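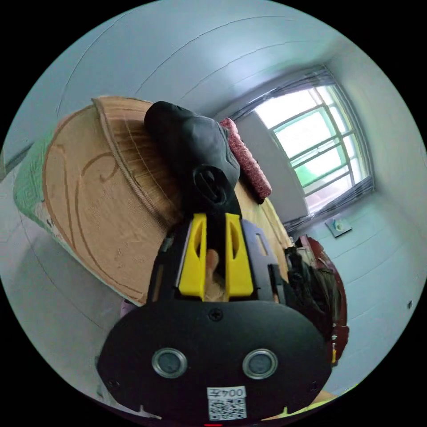

Figure 9. Bedroom with pale blue-gray walls.

Section 8. Placing and Setting Up the Bedroom Humidifier

8.1 Before You Begin

This section applies to the Pramberg 4000 humidifier in bedrooms and other small rooms. Read it in full before filling the tank. Households that have moved the unit from another room should repeat every step, including the humidity setting.

The carton contains the base, the water tank with cap, one filter cartridge (part 3301), the power cord and a cleaning brush. If any part is missing or damaged, do not assemble the unit. Contact Arnel Customer Service and have the serial number ready. It is printed on the underside of the base.

8.2 Choosing a Location

1. Select a flat, level surface that can bear the weight of a full tank. A low chest or sturdy side table is suitable. The floor may be used if it is not carpeted.

2. Keep the unit well clear of walls, curtains and bedding. The mist outlet must face the open part of the room.

3. Keep the unit away from heaters, radiators and direct sunlight. Warm air passing over the sensor on the back of the base gives a false reading.

4. Run the power cord along the wall to the outlet. Do not pass it under a rug or mattress, and do not use an extension cord.

Caution: Do not place the unit on the bed or on any soft surface. The air intake is on the bottom of the base and may become blocked.

Note: Painted walls and wallpaper can be marked by steady mist. Check the nearest wall after the first night of use. If it feels damp, move the unit farther into the room and choose a lower setting.

8.3 Fitting the Filter and Filling the Tank

1. Make sure that the unit is unplugged.

2. Remove the filter cartridge from its wrapper and rinse it under cold running water. Press it into the round well in the base until it clicks.

3. Turn the tank upside down and unscrew the cap. Fill with cool, clean water up to the line marked MAX. Distilled water is preferred in areas with hard water.

4. Replace the cap and tighten it by hand. Turn the tank upright over a sink and check for drips.

5. Lower the tank onto the base. Carry the tank and base separately; never lift the assembled unit by the tank handle.

Caution: Do not add oils, salts, perfumes or cleaning products to the water. These damage the seals and will void the warranty.

8.4 First Use

1. Close the windows and the bedroom door.

2. Plug in the cord and press POWER. The display shows the present humidity of the room.

3. Press the up or down arrow to choose the desired level. For most bedrooms, a setting of 45 percent is suitable.

4. Press NIGHT to dim the display. The fan then runs at its lowest speed -- a soft hum is normal.

If water beads on the windows overnight, lower the setting. Persons with asthma or other breathing conditions should ask a physician before using the unit in a room where they sleep.

8.5 Daily Care

Empty the tank each morning and leave the cap off so that the inside can dry. Do not let water stand in the base between uses. Wipe the base with a soft cloth; the brush supplied is for the filter well only. Full cleaning and descaling are covered in Section 9.

Questions about this section may be sent in writing to Maxine Rutherford, Product Documentation, Arnel. Please give the model name and the section number.

Section revised March 19, 2024.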